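Das Café heißt Magbanua und liegt in einer Seitenstraße, in der ich dreimal hin und her gelaufen bin, bevor ich das Schild gefunden habe. Meine Gesprächspartnerin saß natürlich längst da, vor sich einen Tee und einen Stapel Papier, der schon bessere Tage gesehen hat. Sie hat lange im Protokollamt eines kleinen Königreichs gearbeitet, das ich hier nicht nennen darf, und ihren Namen darf ich auch nicht nennen. Das war die Bedingung. »Schreiben Sie einfach Nakotia«, sagte sie, »so hieß bei uns die Katze im Vorzimmer.« Also gut: Nakotia. Das Land heißt für die nächsten Absätze wie eine Katze.

Ich wollte mit ihr über Thronfolge reden, oder genauer über die Zeit dazwischen. Wer unterschreibt eigentlich die Gesetze, wenn der König im Krankenhaus liegt und die Thronfolgerin noch zur Schule geht? Bei uns in der Redaktion hatten wir uns darüber vor ein paar Wochen richtig gestritten (ich habe verloren), und seitdem lässt mich das Thema nicht los.

»Die meisten Leute denken, es gibt den König, und wenn der König weg ist, gibt es den nächsten König«, sagt sie. »Das stimmt ja auch. Im Normalfall dauert es eine Sekunde. Aber krank ist er manchmal Monate, und in der Verfassung von Nakotia standen dazu genau vier Sätze. Einer davon war so schlecht formuliert, dass man ihn auf zwei Arten lesen konnte.«

Der umstrittene Satz ging darum, wer feststellt, dass der König verhindert ist. Nach der einen Lesart musste er es selbst erklären. Nach der anderen reichte ein Beschluss der Regierung mit Zustimmung des Parlaments. Solange der alte König gesund war, hat das keinen Menschen interessiert. Dann kam ein Juni, in dem er plötzlich keine Termine mehr wahrnahm, und auf einmal saßen alle mit dem Textmarker da!

Ich frage, wie sie davon erfahren hat. Sie lacht. »Über die Mappe. Jeden Morgen um acht ging eine Mappe hoch, mittags kam sie unterschrieben zurück. An dem Tag kam sie um halb fünf zurück und es war nichts drin unterschrieben. Am nächsten Tag auch nicht.« Und dann? »Dann haben wir weiter Mappen hochgeschickt. Was denn sonst.«

Am Ende lagen 94 Vorgänge oben. Ernennungen, Verordnungen, zwei Staatsverträge, eine Menge Orden. Die Orden, erzählt sie, seien das Unangenehmste gewesen, weil die Leute ihre Familien schon eingeladen hatten. Ein Gesetz zur Hafenabgabe sollte zum Monatswechsel in Kraft treten und konnte es nicht, was die Hafenstadt Posevent ziemlich Geld gekostet hat und den dortigen Bürgermeister dazu brachte, jeden Vormittag im Amt anzurufen.

Mich hat überrascht, wie wenig dramatisch sie das alles erzählt. Ich hatte mir Palastintrigen vorgestellt, Türen, hinter denen geflüstert wird, so etwas. Sie winkt ab. Geflüstert worden sei vor allem über Aktenzeichen. Die Regierung habe Angst gehabt, einen kranken Mann für verhindert zu erklären und dann dazustehen, als wolle sie ihn loswerden. Die Opposition habe dieselbe Angst gehabt, nur andersherum, und der Hof habe überhaupt nichts gesagt, drei Wochen lang.

»Das Schweigen war das eigentliche Problem«, sagt sie und schiebt die Tasse weg. »Ein Monarch darf politisch schweigen, das soll er sogar. Aber ob er da ist oder nicht, das muss man wissen dürfen. Da sind die Zeitungen dann irgendwann von selbst draufgekommen, und was die geschrieben haben, war schlimmer als die Wahrheit.«

Ob es Proteste gab, will ich wissen. Kleine, meint sie. Vor dem Parlament standen einmal 566 Menschen, so stand es im Polizeibericht, und die Hälfte davon wollte dem König gute Besserung wünschen. Die andere Hälfte wollte die Republik. »Die haben sich den Lautsprecherwagen geteilt.« Das finde ich so herrlich, dass ich kurz vergesse mitzuschreiben.

Spannend wurde es mit der Frage, wer denn nun Regent werden sollte. Die Thronfolgerin war noch nicht volljährig, ihr Onkel war volljährig, aber unbeliebt, und die Verfassung nannte ihn nicht einmal. Sie sprach nur vom »nächsten geeigneten Mitglied des Hauses«. Geeignet! Meine Gesprächspartnerin hebt beide Hände, als sie das Wort sagt. Darüber sei in den Sitzungen tagelang geredet worden, einmal bis nach Mitternacht, und zwar mit einem juristischen Gutachten, das 1.643 Fußnoten hatte. Sie hat einen Auszug davon dabei. Ich habe eine Seite gelesen und ehrlich gesagt keine einzige Fußnote verstanden.

Geworden ist es dann ein Regentschaftsrat, also mehrere Personen zusammen. Der Onkel war dabei, dazu die Parlamentspräsidentin und der oberste Richter. Den Vorschlag hatte eine Arbeitsgruppe gemacht, die nach ihrem Tagungsort intern nur »Panuvow« hieß, und bis heute, sagt sie, stöhnen in der Verwaltung alle auf, wenn jemand das Wort benutzt. Das Verfahren dauerte etwa sieben Wochen, und als der Rat endlich vereidigt war, ging es dem König wieder besser.

Da musste ich dann doch lachen. Sie auch, ein bisschen. »Er hat sich die Mappen bringen lassen und an einem Nachmittag alles weggearbeitet. Den Rat hat er trotzdem empfangen, sehr höflich. Die drei haben eine Urkunde bekommen.«

Inzwischen war es voll geworden im Magbanua und wir mussten etwas lauter reden. Ich wollte noch wissen, was man in Nakotia daraus gelernt hat, denn angeblich ist die Verfassung danach geändert worden. Ist sie auch, allerdings erst in der übernächsten Wahlperiode und nach viel Gezerre um ein einziges Komma.
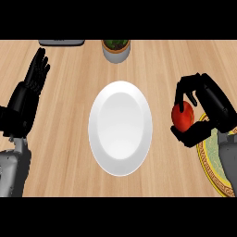 Wer stellt denn heute fest, dass der König sein Amt nicht ausüben kann?

»Das Parlament, mit Zweidrittelmehrheit, auf Antrag der Regierung. Vorher muss ein ärztliches Gutachten vorliegen, und der König wird angehört, wenn er dazu in der Lage ist. Die Feststellung gilt auch nur befristet, danach muss neu abgestimmt werden.«

Zufrieden klingt sie damit nur halb. Die Mehrheit sei zu hoch angesetzt, meint sie, eine störrische Fraktion könne den ganzen Vorgang blockieren, und dann lägen oben wieder die Mappen. Sie hätte lieber das Verfassungsgericht entscheiden lassen. Ich sehe das anders, ich finde, so etwas gehört ins Parlament, mit Debatte und Protokoll und allem. Wir haben uns darüber eine Weile gekabbelt (freundlich!), und sie hat mir vorgeworfen, ich hätte wohl noch nie eine Sitzung bis zum Ende miterlebt. Das stimmt leider.

Für die Unterschriften gibt es inzwischen auch eine Regelung. Dringende Gesetze kann der oder die Parlamentsvorsitzende ausfertigen, wenn die Mappe länger als zehn Tage oben liegt. Orden gehören ausdrücklich nicht dazu. Die warten.

Und der Hof? Der veröffentlicht jetzt jeden Monat eine Liste der Termine, auch der ausgefallenen. Gründe stehen keine dabei, das war dem Haus zu privat, und das kann ich sogar verstehen. Meine Gesprächspartnerin liest die Liste immer noch, jedes Mal, obwohl sie längst im Ruhestand ist. Als wir schon standen und ich meine Jacke suchte, fragte ich sie noch, ob sie eigentlich für oder gegen die Monarchie sei. »Ich war für die Mappe zuständig«, sagte sie und ging ihren Tee bezahlen.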